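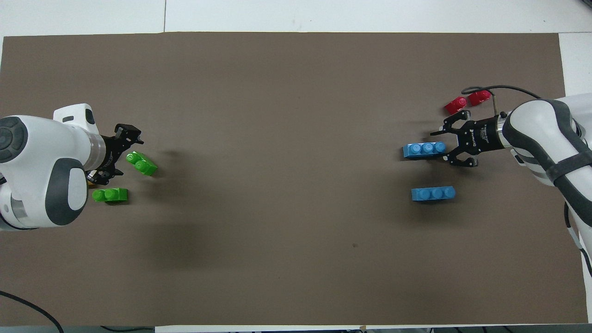

The Plastum two-arm bench kit ships with the controller already paired to both arms, so most of the setup time goes into the work surface and the first sorting routine. This page covers both, for the version of the kit delivered since March. It assumes the arms are bolted down and the controller passes its self-test. The toy blocks used from step 4 on come in three colors, two blocks of each, and a plain brown mat gives all three enough contrast for the stock color thresholds. If you use a different mat, run the threshold tool again before step 5.

What you need

The kit, with both two-finger grippers mounted
A flat matte mat large enough to cover most of the table between the arms
Six studded building blocks: two green, two blue, two red
Wunetti control software, installed on a wired machine
A 3 mm hex key
Masking tape

Step 1. Lay the mat

Put both arms in the park position from the Arms menu. Lay the mat flat and tape the corners from underneath. A raised edge will be read as an object by the height filter. Glossy mats reflect the overhead light and produce false blue detections, which the software does not flag.

Step 2. Route the gripper cables

Each gripper cable needs a free loop at the wrist. Rotate the wrist through its full range by hand with the motors off. If the cable pulls tight at either end, loosen the clamp with the hex key, feed through another 30 mm and tighten it again. Keep any remaining slack off the mat where the arms travel.

Step 3. Calibrate the grippers

Open the Grippers tab and select Left. Press Zero. The fingers close fully, then open to the limit. Repeat for Right. The readout at full opening should be the same for both sides to within one unit. If it is not, press Zero a second time before adjusting anything. On our kit the right gripper needed two passes after every cold start. Merike Sproģis, who maintains the Wunetti drivers, confirmed that the second pass is safe to script.

Step 4. Teach the shared zone

The shared zone is the part of the mat both arms can reach. The software will not let both arms enter it at the same time unless you change Overlap from Block to Queue. Leave it on Block for now.

Place one block near the center of the mat. Jog the left arm to it and press Mark. Back the arm out, then do the same with the right arm. The two marks should agree. An offset of more than 6 mm means one base has shifted, and the base calibration has to be repeated from the start. The manual gives a looser limit, but with short blocks we saw missed grasps well before that limit was reached.

Step 5. Set the grasp rules

For studded blocks, set Approach to Side and Grip Axis to Short. With the long axis selected, the fingers open too wide to clear a neighboring block. Set force to 43 on the 100-point scale. Lower values let a block rotate when it is held near one end. Higher values leave marks on soft plastic.

Two blocks lying close together are treated as one object if the gap is smaller than a finger width. Turn on Split Pairs to handle this. It adds one extra detection pass per cycle.

Step 6. Run the sort

Load the Color Sort template. Assign green to the left arm and blue to the right. Red can go to either one; we set it to Nearest. Scatter the blocks, keep your hands clear of the mat and press Run at half speed. If the first cycle finishes without a stop, raise the speed in steps of ten percent.

Results on our bench

Villads Bergmann ran the template for 546 picks at full speed. Nearly all of the failures were tilted blocks, where the studs faced sideways and a finger landed on a stud. Setting Approach Height 2 mm lower fixed most of them. The rest needed a regrasp, which the kit does by itself if Retry is on.

Known problems

The template does not save the Overlap setting. Check it after each restart.

Color thresholds drift under daylight. Close the blinds or recalibrate in the afternoon.

The Phromma adapter plate fits the wrist flange, but its longer screws touch the gripper housing. Use the screws supplied with the kit.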